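My old computer and I have been together longer than some marriages on our street, and this winter I finally decided to give it more memory instead of giving up on it. It's mostly the recipes that slowed it down. I have 296 of them typed up, nearly all from my mother's tin box, and every one has a scan of the original card, gravy stains and all.
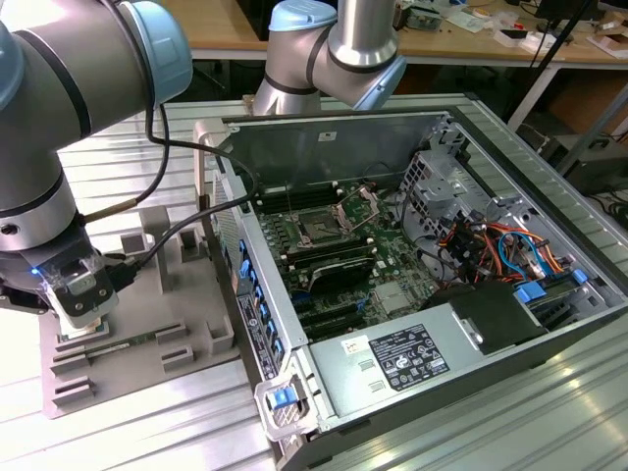
Grethe Kirkegaard, who lives two doors up and bakes better than I ever will, keeps asking for the almond cookies. I'd love to hand them over! But my mother wrote "flour until it feels right" on that card, so I've been making batch after batch and weighing everything (400 grams was too much, and they came out like coasters). My husband ate them anyway, bless him, with a great deal of coffee. 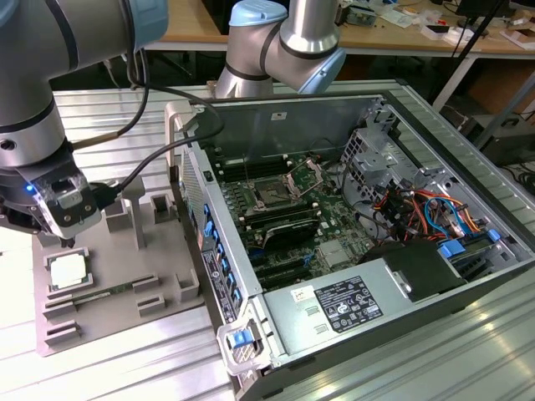 A processor and a green memory module in their holder.

I'm hoping to have the whole collection printed and bound by the middle of December, one copy for each of the cousins, which makes 12. The cards themselves will go back in the tin. I did think about framing the cookie one, but then I'd have to take it off the kitchen wall every time I wanted to bake. 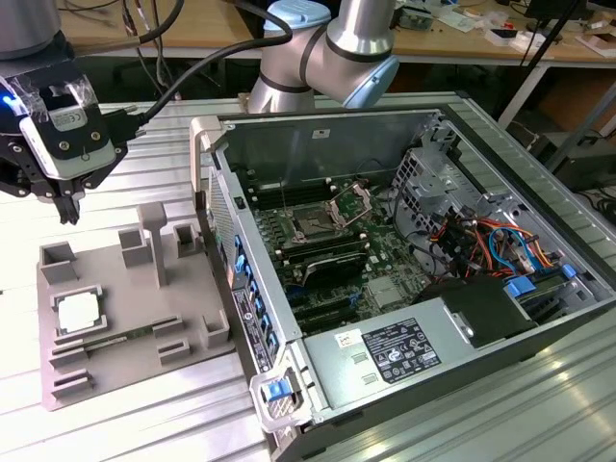
The soups still need sorting. Mom filed them under the name of whoever gave her the recipe, so if you want lentil you have to remember it came from Aunt Rose.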